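Section 4: Storing and pouring dry goods

Before first use

1. Wash the tub and lid in warm soapy water. Rinse well.
2. Dry every part with a clean cloth, then leave the tub open overnight. Flour and sugar will cake on damp plastic.
3. Run a finger round the green rim and out to the tip of the pouring spout. Wipe away any soap left in the corners.
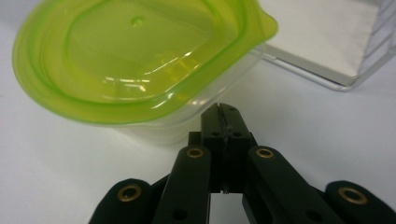

Filling

4. Stand the tub on a flat surface and fill it to two fingers below the rim.
5. Tap the side gently to settle the contents. Top up if needed.
6. Wipe the rim, lay the lid on top and press down all the way round.

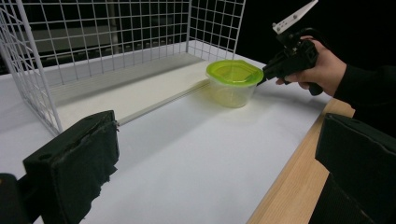
Write the use-by date on a strip of masking tape and stick it to the side. Tape on the lid tends to end up on the wrong tub after washing.

Note: Porridge oats and rice pour best when the tub is over half full. Use a scoop for brown sugar.

Caution: Do not fill with hot food or liquids. Do not store next to the hob.

Every November, or whenever you finish a bag, empty the tub completely and wash it before refilling. Never tip new flour on top of old.

For spare lids, write to Ishbel Geddes at Zunetti, quoting part 173.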